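Lerkalon hand grippers, anyone renting them?

uvcombe_tam, 19/02/2021 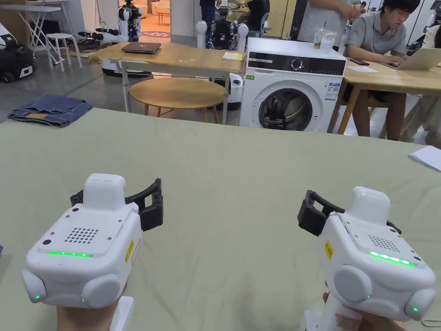 We're two weeks into the Lerkalon pair, hired through Padilla at 216 a month, and I'm mostly pleased! The handles suit my small hands and I've done up to 100 folds in a session. I like that the green strip is on the front of each one, so I can glance at it with the jeans on the table and carry on. My moan is the weight (wrists!).

bosier_fan
216 is steep. Ours were 700 to buy outright and we'd never go back to hiring.

uvcombe_tam
Fair, but does yours include repairs?

bosier_fan
No, and a hinge cost me a fortune in November.

mopsy2
Disagree about the handles, far too fat for me.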